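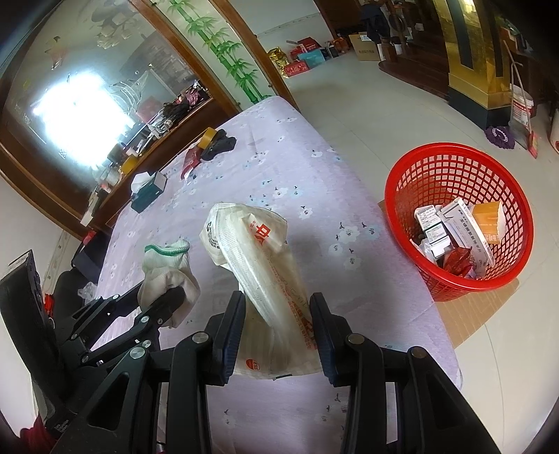 **How do I stop a printed tablecloth going dull and limp?**

Wash it cool, inside out if it's hemmed on one side, and iron it while there's still a bit of damp in it. Most of the dullness people complain of is leftover detergent, so an extra rinse does more good than any special powder.

I've had this question more than any other since I put up my notes on napkins in April, so I thought I'd sit down with a pot of tea and write out the whole business properly, from clearing the table to laying the cloth back on again. Mine are nearly all cotton, and the method below is for cotton and cotton mixes. If yours has a wipe-clean coating, please don't put it anywhere near an iron!

## Clear the table first

Tissue box, odd gloves, carrier bags, the lot. It all goes somewhere else (a tray is handy) before you touch the cloth. I used to bundle everything up and shake it over the back step, and I lost a very nice teaspoon that way. Lift the cloth by its corners towards the middle, so the crumbs stay inside, and then shake it outdoors.

While you have it in the daylight, look it over for marks. Pale colours such as lilac will hide a grease spot until you tilt the fabric, and a small flowery print hides tea better than you'd think.

## See to the stains

1. Dab, don't rub. Rubbing roughs up the surface and you'll see the patch for ever after.
2. For grease, work in a drop of washing-up liquid with your fingertip and leave it for 5 minutes.
3. For tea or fruit, run cold water through from the back of the cloth.
4. For candle wax, let it go hard, lift off what you can with a blunt knife, then iron the rest out between 2 sheets of brown paper.

Try anything stronger on the hem first. I ruined the edge of my dear old Dilalari cloth with a bleach pen, and it has had to face the wall ever since.

## Wash and dry

Set the machine to 30 degrees, a gentle spin, and half the detergent you'd normally use. Give the cloth plenty of room, as a big piece of fabric has a way of swallowing socks and coming out in a twisted rope. Add the extra rinse.

Peg it out by the hem with the fold over the line, in the shade if you can manage it. Strong sun is lovely for white sheets and rather cruel to soft colours.

## Iron it

Bring it in while it's still slightly damp. Fold it lengthways with the print on the inside and iron the back, moving outwards from the middle. Then open it out and go lightly over the centre crease, or you'll have a ridge running down the table all week (some people like a ridge, my mother did).

## Lay it back

Put the folded cloth in the middle of the table, open it towards one end and then the other, and even up the drop on both sides. Smooth it with the flat of your hand. If it slides about, a thin felt underlay keeps it still. Mine was cut from an old blanket and does perfectly well.

Cloths you aren't using are happiest rolled round a cardboard tube. Turn the roll over now and then, and keep it out of the airing cupboard if the cloth has been starched, as warm starch goes yellow.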